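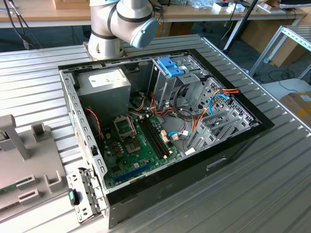
By Fadime Gezer | Checked by Chiến Nông | March 2, 2018

Search this site Enter keyword Go

Why does a computer get warm?

Put your hand near the back of a desktop computer that has been on for a while. The air there is usually warmer than the air in the room. The heat comes from electricity.

A computer works by moving tiny amounts of electricity along very thin metal paths. Metal lets electricity pass, but it resists a little. This is called resistance. When electricity is pushed against resistance, some of its energy turns into heat. A toaster does the same thing on purpose.

The main chip, called the processor, makes a lot of the heat. It sits in a square socket on the motherboard, the large green board inside the case. A processor contains a huge number of switches, far more than 1,000. Each one turns on and off very quickly, and each change gives off a very small amount of heat.

The power supply is a metal box that changes mains electricity into the kind the parts can use. It gets warm too.

Heat has to be moved away or the parts may slow down or stop. Two things help:

A heat sink is a block of metal with thin fins. Heat spreads into the fins and then into the air.

A fan blows the warm air away – cooler air takes its place.

Try it: feel a metal spoon before and after it stands in warm tap water for 30 seconds. The handle warms up slowly, as heat travels along the metal.

Never open a computer or put anything into its air holes.

Related pages
What is resistance?
How a toaster works
Why metal feels cold
Switches, large and small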